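# Lavar roupa delicada em saco de rede: o que ainda se faz à mão

A dobragem de toalhas já se resolve com uma máquina razoável. O fecho de correr do saco de rede continua a ser o ponto fraco. As notas seguintes servem para quem lava em casa e para quem avalia se a tarefa pode ser automatizada.

## Antes de carregar

Estender o saco numa mesa lisa. Abrir o fecho até ao topo e virar as costuras para dentro. Não encher além de metade: a água tem de circular pela malha.

Para uma pinça de dois dedos, o cursor é a peça crítica. É pequeno, roda sobre si próprio e fica à altura do tecido. Um puxador claro sobre malha clara também não ajuda a visão artificial.
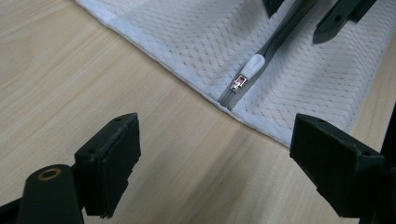 ## Fechar

1. Prender a ponta do fecho com uma mão, junto à bainha.
2. Esticar a fita antes de mover o cursor.
3. Puxar em linha reta, sem levantar.
4. Se prender, recuar dois dentes e repetir. Não forçar.

O passo 1 é o que mais falha nas máquinas. A rede cede, a fita dobra e o esforço perde-se no tecido. Nos ensaios da Tetora, a equipa de Rekha Gounder registou 2081 tentativas de fecho e 1045 chegaram ao fim sem intervenção. Apertar mais a pinça segura melhor a fita, mas enruga a malha em redor e pode puxar fios.

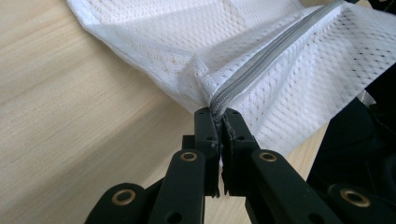
*Ponta do fecho presa entre os dois dedos, com a rede franzida.*

## Verificar

Passar o dedo ao longo da fita. Um fecho entreaberto abre por completo na centrifugação, e as peças pequenas acabam na borracha da porta. Confirmar também o remate inferior: se os dentes saírem do tecido, o saco vai para arranjo.

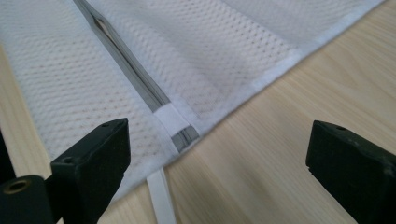 A verificação pelo tato custa segundos a uma pessoa. Uma máquina precisa de uma segunda imagem, de outro ângulo, ou de um sensor de força no dedo. O protótipo Fovstead usa as duas coisas e demora quatro minutos por saco, incluindo abrir, encher e fechar. Para uma lavandaria com oito sacos por ciclo, não compensa. Em casa, menos ainda.

## Secar e guardar

Secar o saco aberto, à sombra. Guardar com o fecho corrido até meio, para não vincar a fita.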